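Suchbegriff eingeben Suchen

Kapitel 6
Speicher im Eigenheim: Was Autarkie heißt und was sie kostet

Wer einen Prospekt für Heimspeicher aufschlägt, stößt spätestens auf der zweiten Seite auf das Wort Unabhängigkeit. Gemeint ist damit fast immer etwas anderes, als der Leser versteht. Der Leser denkt an ein Haus, das ohne Netzanschluss auskommt. Der Verkäufer denkt an eine Prozentzahl, die am Jahresende in einer App steht. Zwischen beiden Vorstellungen liegt der Stoff dieses Kapitels.

Wir setzen voraus, dass Sie aus Kapitel 4 mit Lastgang, Nennleistung und Volllaststunden vertraut sind. Neu hinzu kommen drei Größen: die nutzbare Kapazität, der Systemwirkungsgrad und der Autarkiegrad. Alle drei lassen sich messen, und alle drei werden in Angeboten regelmäßig so angegeben, dass man sie nicht nachrechnen kann.

6.1 Ein Haushalt in Bolthorpe

Als durchgehendes Beispiel dient ein Einfamilienhaus in Bolthorpe mit einem Jahresverbrauch von 3784 Kilowattstunden. Eine Wärmepumpe ist nicht vorhanden, gekocht wird elektrisch, tagsüber steht das Haus meist leer. Auf dem Dach liegt eine Photovoltaikanlage mit 6 Kilowatt Spitzenleistung. Der Anbieter Zeltix hat dazu einen Speicher angeboten und verspricht, die Familie werde »weitgehend unabhängig vom Versorger«.

Was heißt weitgehend? Das Angebot nennt einen Autarkiegrad, also den Anteil des Verbrauchs, der aus eigener Erzeugung gedeckt wird, und zwar als Jahresmittel. Ein Jahresmittel verteilt den Juli auf den Januar. Im Sommer ist der Speicher schon am Vormittag voll und der Rest geht ins Netz. Im Februar wird er an manchen Tagen gar nicht geladen, und dann bezieht das Haus seinen Strom wie jedes andere in der Straße. Wer den Netzanschluss kündigen wollte, müsste nach diesen Tagen auslegen, und ein solches System hat mit dem Angebot auf dem Küchentisch wenig zu tun.

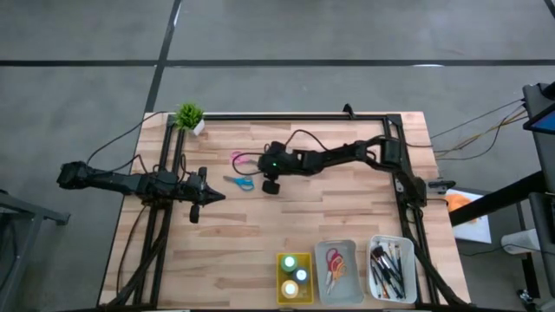
Abb. 6.1: Zwei schwarze Roboterarme an einem Profilrahmen über einer Tischplatte aus Holz.

6.2 Nutzbare Kapazität

Auf dem Typenschild steht die Nennkapazität. Entnehmen lässt sich weniger, da die Batteriesteuerung nach oben und unten eine Reserve freihält, um die Zellen zu schonen. Seriöse Datenblätter geben beide Werte an. Steht nur einer da, so nehmen Sie bis zum Beweis des Gegenteils an, dass es der größere ist.

Auch der Zeitpunkt der Messung spielt eine Rolle. Ein neues Gerät bei Zimmertemperatur liefert andere Werte als dasselbe Gerät nach Jahren in einer unbeheizten Garage. Garantien beziehen sich zumeist auf eine Restkapazität, an die Bedingungen geknüpft sind - Temperaturbereich, Zyklenzahl, ständige Internetverbindung. Lesen Sie diese Bedingungen, bevor Sie die Zahl auf der Vorderseite lesen.

6.3 Verluste, die in keiner Broschüre stehen

Jede Kilowattstunde, die durch den Speicher läuft, wird mehrfach umgewandelt. Der angegebene Spitzenwirkungsgrad gilt für einen günstigen Betriebspunkt mit mittlerer bis hoher Leistung. Ein schlafendes Haus zieht aber nur wenig Leistung, und gerade dort arbeitet der Wechselrichter schlecht. Dazu kommt der Eigenverbrauch der Elektronik, der auch dann anfällt, wenn die Batterie seit Tagen leer ist. Im Winter kann er den Nutzen des Speichers aufzehren.

Das Vergleichsangebot der Firma Rotich rechnet diesen Posten aus, das von Zeltix nicht. Dadurch sieht Rotich auf dem Papier schlechter aus. Ob das Gerät auch schlechter ist, lässt sich aus den Unterlagen nicht entscheiden. Im Übungsteil werden Sie beide Angebote auf dieselbe Grundlage stellen.

6.4 Notstrom ist keine Beigabe

Viele Käufer nehmen an, ein Speicher versorge das Haus bei Netzausfall von selbst. Ohne Umschalteinrichtung schaltet er sich in aller Regel mit ab. Das Modell Falov etwa besitzt eine einzelne Notstromsteckdose: genug für einen Kühlschrank und etwas Licht, für den Herd nicht. Das Wort »notstromfähig« deckt beides ab, die Steckdose und die Versorgung des ganzen Hauses. Fragen Sie nach Leistung, Umschaltzeit und danach, ob die Photovoltaik während des Ausfalls weiter laden darf.

Aufgaben zur Vorbereitung

1. Beschaffen Sie Ihre eigene Jahresabrechnung und schätzen Sie, welcher Teil des Verbrauchs nach Sonnenuntergang anfällt. Begründen Sie die Schätzung schriftlich.

2. Erklären Sie, warum ein hoher Autarkiegrad und ein niedriger Eigenverbrauchsanteil gleichzeitig auftreten können.

3. Suchen Sie in einem beliebigen Speicherprospekt die nutzbare Kapazität. Notieren Sie, auf welcher Seite sie steht und in welcher Schriftgröße.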